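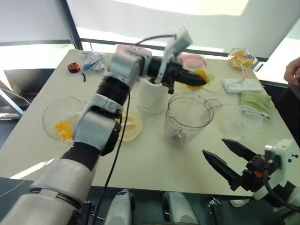

My aunt made the drink only in June, when the yellow fruit was cheap, and she did not allow anybody to talk while the blender was running. She said the fruit could hear. I was nine years old and I believed it.

Now I was standing at a white table in Molorgate, in a country where the fruit came in small trays and cost too much, and I was trying to remember how much sugar she used. My sister was on the phone. She had put me on the speaker because she was painting a door.

"Two spoons," she said.

"It was more than two."

"Then why do you ask me?"

I had cut the fruit in the morning, too early. The pieces on the glass plate had become soft at the corners and they were leaving a little juice. The jar of the blender was waiting in the middle of the table with its lid beside it. I had bought it secondhand from a man on Giltasent Street, for 40 in cash, and he had washed it so well that it smelled of lemon for 14 days.

"Did she put milk?" I asked.

"Never milk. Milk was our neighbor."

I had forgotten the neighbor. She lived under us and she made the same drink with milk, and my aunt considered this an insult to the whole building. They did not greet each other on the stairs. But when the neighbor broke her wrist, my aunt carried a jar down to her every evening, without milk, and stood in the doorway until she drank it.

"She drank all of it?" I asked.

"She had one good hand and our aunt was in front of the door. What could she do?"

I laughed, and then I heard my sister's brush stop.

"How many people are coming?" she said.

"Only the ones from the office. They have never tasted it."

This was not completely true. One person was coming from the office, and he had tasted it once, in a paper cup, the summer before, when I brought some to work in a bottle. He said it reminded him of something and he could not say what. He still had not told me. I worked at Tradirent then, in the department that answers letters, and he worked on the other side of the glass wall. In one year we had spoken maybe 300 words, most of them concerning the printer.

"Wear the blue one," said my sister, who always knew.

I put the fruit into the jar. A few pieces stayed on the plate and I ate them with my fingers, standing, the way we did at home when the guests had not arrived yet. I added water. I added two spoons of sugar, and then a third, and I did not tell her about it.

"I will switch it on now," I said.

"Wait – is it loud?"

"Very loud."

"Then put me close to it."

I moved the phone near the jar, closed the lid and kept my palm on top of it. Outside the window the tram for Říha went past, almost empty, with the evening sun on its side. I pressed the button. The whole table trembled under my other hand, and the yellow climbed up the walls of the jar. On the phone my sister did not say a word, and I also did not say a word, until it was finished.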